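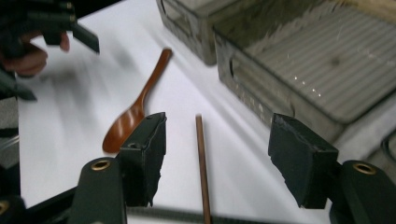
Adelino Falcão wrote to me after the last post to say that I had the bread all wrong, and that no baker in his family would have put the salt in before the rest. He was polite about it. He said the flour and water should sit together for at least half an hour first, and that if I'd done that I wouldn't have needed to knead for so long or complained so much about my wrists.

So I tried it his way in June, twice, and I think he's right. The dough was smoother before I'd done anything to it. I used 300 grams of the strong white from the mill shop at Trotstead and kept the rest of the recipe the same, so that I could tell what the rest was doing. The second loaf rose more evenly than the first. I put that down to the kitchen being warmer, as I'd had the oven on for a pie.

A few other people asked about the flour. The mill shop only opens in the mornings now and they don't post anything under a full sack, so I've been splitting one with my sister. She takes the larger share, having three at home who eat toast at all hours. I keep mine in the cupboard under the stairs. It was fine there through last summer, but do check for moths.

The starter is a different story. I left it in the fridge for 27 days while we were away and it came back grey on top with a layer of dark liquid. I poured that off, kept a spoonful from the bottom and fed it morning and evening. It took seven days before it would double again. I had read that two feeds would be enough, and for some starters perhaps they are. Mine is half rye and has always been slow.

I've also given up on the round basket. It looked good on the shelf but the dough stuck in it every time, whatever I dusted it with, and I was losing the top of the loaf. A mixing bowl lined with a floured tea towel does the same job – you do have to rub the flour well into the cloth. Rice flour is better than wheat for this if you have some in.

Adelino also mentioned a bakery called Araújo, where he bought rolls as a boy. They made a maize loaf with a thick cracked crust, and he has promised to send me the method once he has got it out of his aunt. She measures in cups of a size known only to her, so it may take a while.

Next I want to try a longer prove overnight, probably on the back step once the evenings get cooler. The fridge is too full and my husband moves things.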